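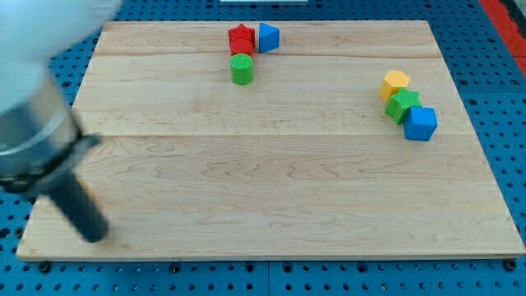
The arm over the light wooden board, two clusters of blocks, and a planner I don't trust yet.

So I spent most of October on the push planner, and I'm less impressed with it than I was when I started. The pitch, if you read the docs for Doltska (the planning library we use at work), is that you give it a sentence, "put the blue cube by the red star," and it hands back a string of short pushes that get you there. It does hand back a string of pushes. Whether you want them is a different matter.

My gripe is with the blocks that touch. Look at the yellow pentagon, the green star and the blue cube on the right side. To the planner those are three objects with three poses, and it will happily plan a shove on the star as if the cube weren't leaning on it. I ran 174 pushes against touching pairs and the predicted final pose was good enough to use in 81 of them. On blocks with clear space all the way around it did far better, but anything does far better on blocks with clear space. I could write that planner in an afternoon.

Then there's stacking. The red star is sitting on top of the red cylinder. Our tracker, which Stavros Dumitrescu wrote and which I've defended in meetings, works in the plane of the board. Two red things in one spot come back as one red thing with a funny outline, and the label flips between star and cylinder from one update to the next. The planner sees the label flip and replans. Then it replans again. I logged 118 replans in a single run before I killed it, and the arm had moved maybe the width of a block.

Stavros says to smooth the labels over time. I tried that, with a window of ten updates, and the flipping stopped. Now it's wrong with confidence. What I'd like is for the tracker to say "I don't know what this is" and for the planner to have something sensible to do with that answer, like a small nudge from the side and another look. Doltska has no slot for an unknown object. I asked on their forum and was told to raise the detection threshold, so the red blob went away entirely and the planner routed a push straight through it.

For now I've got an ugly patch: anything touching gets merged into one lump, and lumps get pushed apart before any real goal is planned. It's slow. I haven't run enough to give you a number and I'm not going to guess one.

Comments (3)

mk_listham: We dropped the label flips by tracking outlines only and naming the shape last. Doesn't help with stacks though.

Petra: Does the lump thing ever just push the lump around the board forever?

Reply from author: Yes. There's a cap on it now, six tries and then it quits and prints a rude message.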